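What the Windshield Guy Wishes We'd Stop Doing

I have owned my car for six years, and until this spring I had never once thought about the windshield. You look through it, you squirt it, you scrape it in January with whatever's handy (a CD case, in my case, for years). Then a gravel truck pulled out ahead of me in March, I heard a tick like somebody flicking a fingernail against the glass, and there it was, right in my line of sight. A chip! It was smaller than a pea and I could not stop looking at it.

So I did what I always do when something breaks, which is ask way too many questions. The man who runs the glass side of Nenley, a two-bay shop on the old mill road in Grutthorpe, agreed to talk to me by phone as long as I didn't use his name. He said he gets enough calls at home as it is. We were supposed to talk for twenty minutes and went well over an hour, with a break in the middle so he could sign for a delivery.

I started with the obvious one. How did he get into glass in the first place?

"By being the youngest," he said. "I came in to do brakes. The fellow who did the glass had a bad shoulder, and you need two good shoulders to carry a windshield, so I carried and he set. After a year he was mostly pointing." He still does some brake work when it's slow, but glass is what he likes. He likes that you can see whether you did it right. "With brakes, you did a good job, and the customer never knows. With glass they're looking right at it the whole way home."

I described my chip to him and he stopped me before I'd finished. He wanted to know whether it had legs.

Legs are the little cracks that run out from the point where the stone hit. Mine had one, short, heading toward the passenger side. He made a noise I didn't love.

"Legs want to go somewhere," he said. "A round one, what we call a bullseye, can sit there and behave for quite a while. A star with legs, I'd like to see it this week. Put a piece of clear tape over it in the meantime and keep the dirt out."

The tape, by the way, was news to me. I had been picking at the chip with my fingernail at red lights. I confessed this and he laughed, but he was not entirely amused. Anything you push down into the break, he explained, is something the resin has to get around later: skin oil, wax, washer fluid, road grit. A clean, dry chip fills nicely. A chip that's been through three car washes and a month of picking will hold together fine once it's repaired, but you'll see it, and you'll come back and complain that you can see it.

I asked him to walk me through a repair, since I'd always assumed it was basically a dab of superglue. It isn't. He sets a small bridge over the chip on suction cups, with a threaded injector that presses down onto the glass. He pulls the air out of the break, pushes the resin in, and goes back and forth between the two until the dark look disappears. Then comes a drop on top, a square of film, an ultraviolet lamp, and a razor blade to shave it flush.

"The slow part is the air," he said. "You can't rush air. The kits they sell at the parts store, the resin's not that bad. It's that people give it two minutes because they're kneeling on the hood in the sun and they're bored." 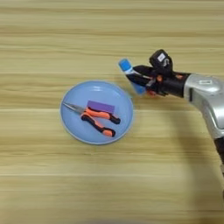 Pliers on a Blue Plate

That brought us to the sun, and he had a lot to say about the sun. He won't do a repair on hot glass. If you drive in on a warm afternoon he'll park you inside and make you wait, and some people get pretty huffy about that. Hot glass makes the resin go thin and runny, and it also means the break is squeezed a little tighter, so less gets in. Cold glass has its own trouble, since the resin moves like syrup. He warms it from the inside, slowly, and keeps a hand on it.

"Slowly" came up a lot. The thing he most wishes we'd all stop doing is turning the defroster on full blast on a freezing morning. I am extremely guilty of this. I have been known to go back in and finish my coffee while it roars away out there! A sound windshield will generally put up with it. A windshield with a chip in it is being warmed hard on one side and frozen on the other, and the chip is the weak spot.

"They call me and say, I didn't touch it, I just got in and it had gone all the way across," he told me. "And I ask them, was the heat on? And it goes quiet."

Start the heat low, he says, and let it come up. And please, please, no hot water from the kettle. He has replaced windshields for people who were late to work, poured a kettle on the ice and then were much later to work.

By now I was nervous enough to ask about replacement, in case my one leg decided to travel. When does he say no to a repair?

He looks at where it is before he looks at how big it is. A break that reaches the edge of the glass worries him, because the edge is where the stress lives. Anything directly in front of the driver makes him cautious too, since even a good repair leaves a faint mark and some people can't leave it alone. (I felt very seen.) And if the damage has gone through to the inner layer, he won't touch it. A windshield is two sheets of glass with plastic in between, and a chip repair is only meant for the outer one. You can check by running a clean finger over the inside. If you can feel it, you're shopping for glass.

The part of a replacement he cares about most is the part we never see, which is the urethane bead that holds the windshield to the body. He uses one called Otus at the moment. He was quick to say he's not married to it; he has changed brands before and will again. What matters to him is that the old bead gets trimmed down evenly, any scratch in the paint gets primed before it can rust, and the car sits until the stuff has cured enough to drive.

"Everybody asks how long, and I tell them, and then everybody asks if it can be shorter," he said. "No. That glass is part of what holds your roof up. It's what the passenger airbag pushes against. Go get a sandwich."

He also told me not to slam the doors for a day or so, with all the windows up. The pressure inside the car can push at a fresh bead. Leave a window down an inch. I had never heard that one either, and I've had a windshield replaced on a previous car, so either I wasn't told or I wasn't listening. Could go either way.

We got onto money, because of course we did. I'd rather not print his repair price, as he says it'll only be wrong by the time you read it, but it was less than I spend filling the tank twice. Replacement is where things get wild. If your car has a camera up behind the mirror for the lane-keeping and the automatic braking, it usually has to be recalibrated after new glass goes in. He quoted one customer $1,278 for glass, labor and calibration on a fairly ordinary family SUV, and he says that conversation was no fun for either of them. The customer had been driving around with a repairable chip since the fall.

"I'd have made less money on the chip," he said, "and I'd have been happier, if you can believe that."

I do, sort of! He doesn't have the calibration equipment himself, so those cars go across town to Pasichnyk, who do it for most of the smaller shops. His advice is to ask about it on the first phone call. Ask who's doing it, ask whether it's in the quote, and get a printout afterward. And call your insurance before you call anyone, because plenty of policies cover a chip repair without touching the deductible, and people who have paid for that coverage for years never use it.

I had a few small ones left on my list, so I fired them off. Wiper blades? Change them when they chatter, and wipe them with a damp cloth when you fill up. Those water-repellent coatings? Fine, but get the chip fixed first. Ammonia cleaners? Not on tinted windows. Ice scrapers? Plastic, with a straight edge, and throw it out when it gets nicked. CD cases? There was a pause. "You're asking for a friend, I hope."

The strangest thing he's ever been asked to fix was a rear window with a golf ball still sitting on the parcel shelf behind it. The owner wanted to know if the hole could be filled. Rear windows are tempered, so there was no hole as such, just a great many little cubes and a golf ball. He vacuumed for most of a morning and says the car was still giving up bits of glass at its next service.

As for me, he fit me in four days after we spoke, keys in an envelope through the slot and me standing well back in the lot. The leg hadn't moved. I'd had my tape on it (packing tape, not very straight) and he peeled it off without comment. I can still find the spot if I tilt my head and the light's low, and yes, I do tilt my head. The defroster now goes on at the lowest setting and I sit there in my coat and wait for it.

Posted April 26, 2020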